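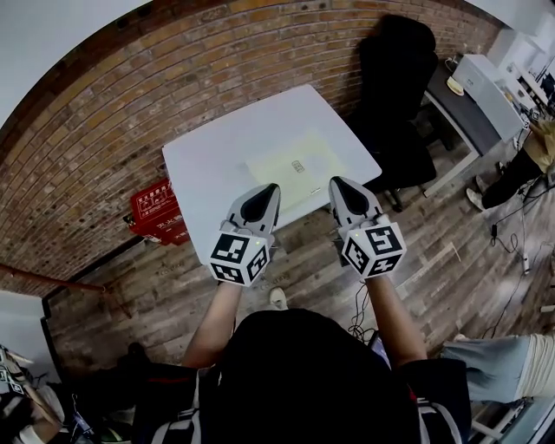

February, book 4

Gradthorpe wall clock, continued from the last book.

Still losing. Set it to the time signal yesterday morning before coffee and checked at the same hour today: 86 seconds slow. Rating nut is already most of the way up the rod, so I don't want to chase this with the nut any longer. Something is wrong upstream of the pendulum or the pendulum isn't the one it left the shop with.

Weighed the bob on the kitchen scale, then on the good scale. Good scale says 452 grams with the nut off. The Stubbs parts list gives 400 for this model, but the page is a photocopy of a photocopy and the figure could be for the short case. Weight alone shouldn't change the rate much. It does make me think the bob was swapped, and if the bob was swapped the rod may have been too. Rod is a plain wood stick with a brass hook pinned in at the top. The pin is newer than the hook. Varnish is worn off the bottom third where the bob has slid up and down.

Suspension spring: slight kink just below the top chop. You can feel it with a fingernail better than you can see it. Ordered two from Presley, the thinner one and the standard. Left the old one in for now so I only change one thing at a time.

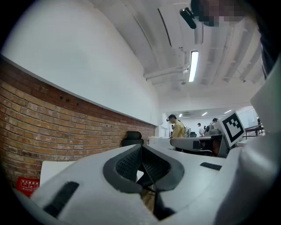 Beat is even as far as I can hear. Put the case level against the backboard and packed the bottom left with a folded card. It wants a proper wedge. Crutch moves freely, a little wear in the slot, rod doesn't bind. Amplitude is on the low side. After cleaning I expected more swing than this.

Went back through the train with the verge off. Let the weight down on its cord and held it so nothing could run away. Center wheel fine. Third wheel has a back pivot with a groove in it, not deep. The bushing it runs in is egg-shaped toward the weight side, and that is probably where the power is going. I noted this bushing as "ok, watch" when I took the movement down the first time. Should have done it then.

To do on the third wheel:
Polish the back pivot, burnish, check for taper.
Rebush the back plate, broach from the inside.
Leave the front one alone.

Old oil on the escape pivots had gone green again already. Either I didn't get all of the old stuff out or the new oil is bad. Marked the bottle with a strip of tape and moved it to the shelf with the solvents so it doesn't get used on anything else. Hongmei Mao has the same oil from the same order, ask her whether hers has changed color.

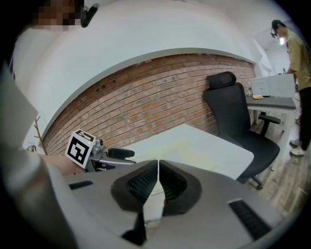 Strike side is staying as it is. It counts correctly, the hammer is a little heavy on the gong, and the owner likes it loud. The fly is loose on its arbor and rattles during warning. A touch more bend in the fly spring should do it, not urgent.

Dial is off and wrapped in the drawer. Do not clean the numerals. The last person tried it on the six and took half of it away.

Sent my notes on the bob and the rod over to Koststead before lunch and asked if the parts list could be trusted.
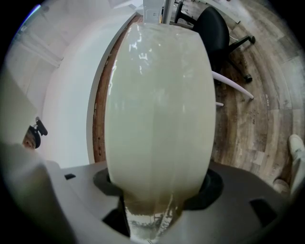

Fedir Mykhailiuk wrote back that he wouldn't trust it for anything past the gear counts. His own clock of this model has a heavier bob than the list says, and it keeps time with the nut sitting halfway. He thinks the rod is the wrong length and offered to measure his from the hook to the center of the bob. He also asked if I had looked at how far the verge sits into the escape wheel. I had not. Checked it this afternoon: engagement is deep on the exit side, and there is a wear mark on that pallet. That would cost swing as well.

So the order is bushing first, then the verge depth, then the spring when it arrives. Rod last, after his measurement. Run it for a full day between each and write the rate here.

Need more pegwood.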